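## 4. Building Indero at Home and Trying It in a Rendered Bedroom

Indero began as a pair of arms on a bench in the Flutico shared workshop, and most of it is still made of parts you can print, cut, or file by hand there. The simulated version came later, and we now think it should have come first. Once the model existed we could change a wrist bracket in the evening, run it overnight, and know before breakfast if the printer was worth starting. That was a thrill every time, even when the answer was bad.

The model runs in Amoah, our small scene builder for household rooms. We gave it a bedroom with a plank floor and a job many people have done at home: putting a camera on a tripod. The job needs both hands, and the parts are small compared with the arms. It also gave us a good reason to look hard at the space between the gripper fingers, where our first hardware build had gone wrong. The housing of the Porna gripper is bulky, and from a camera set close to the hand it can hide a lot of floor.

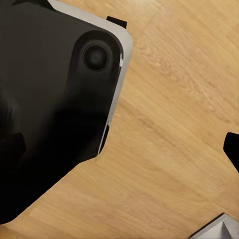 We kept the housing at its full size in the model. A slimmer stand-in would have made the views cleaner, but the arms in the workshop would not have matched it, and matching was the whole point. Seam gaps and screw recesses went in as well. They cost little to render, and they make it much easier to hold a printed part up to the screen and see what is off.

### 4.1 The two-handed step

A run is capped at 2000 control steps. The left arm handles the camera and the right arm works near the tripod with a small plate-like part. Neither arm is told in advance which one should wait, so the controller has to sort out the timing from the state of both wrists. We were delighted by how quickly sensible waiting showed up. We had expected to write rules for it.

**Figure 3.** Two-arm work at the tripod. The camera is held above and slightly to the left of the head, with the small white part upright in the right gripper.

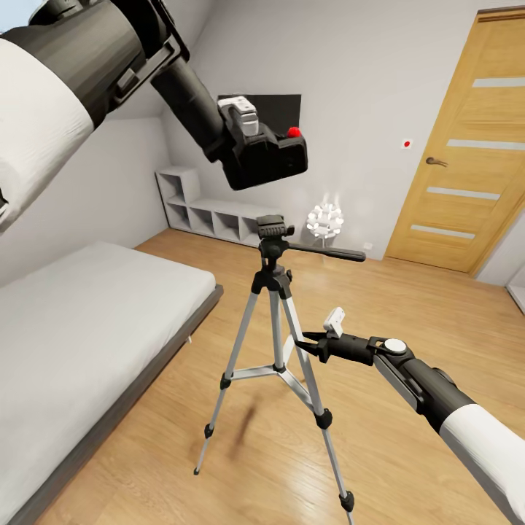 Sharing the space above the head turned out to be the hard part. Each arm has a reach that looks generous on paper, yet the forearms are thick, and a path that suits one hand often blocks the other. We added a soft cost on forearm distance, then cut it back when the arms became so polite that they would not come near each other at all. The value we settled on works for three different tripod heights without any changes.

Training used 1235 recorded runs. We drove the arms ourselves with a pair of handles made from bicycle grips, and the handles deserve a short note. Ours have no force feedback. The operator judges contact by eye alone, and it shows in the data as a small pause before each touch. The controller learned the pause too — we left it in, and it has been kind to our printed gears.

### 4.2 Contact with a free-standing tripod

The tripod in Amoah is a loose body. It can lean, slide, or go over if a forearm meets a leg, and a tilt such as the one in Figure 4 is something the controller must be able to handle. Floor friction is set once per room.

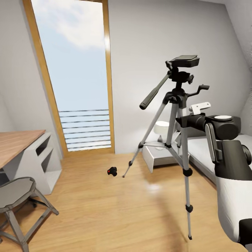

Ekua Agyeman, reading a draft of this section, objected that one friction value per room was too simple, and that rubber feet on a real plank floor catch at the seams. We agree. A version with seams is being tested now, and early runs suggest that a light catch may even help, by giving the legs something to push against.

### 4.3 Close views at the hand

Wide views are pleasant to watch and great for showing visitors, but we do our debugging from close up. With the fingers apart and only wood between them, as in Figure 5, it is easy to check the opening against the drawing and to look for stray offsets in the finger mounts. We make three such checks after any change to the gripper files.

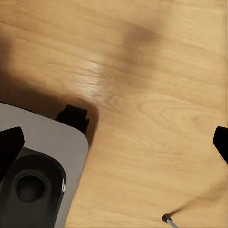
Can a person without a fast computer do the same? A modest desktop is enough if shadows are switched off during training and turned back on for review. The shadows matter to us at that second stage, as they make height above a surface far easier to judge.

The finger mounts themselves went through many small edits. In the current files the mounting holes are slots, so the fingers can be nudged into line with a hex key before the screws are tightened. The same slots are present in the Amoah model, and their offset is read from a plain text file that the workshop build shares.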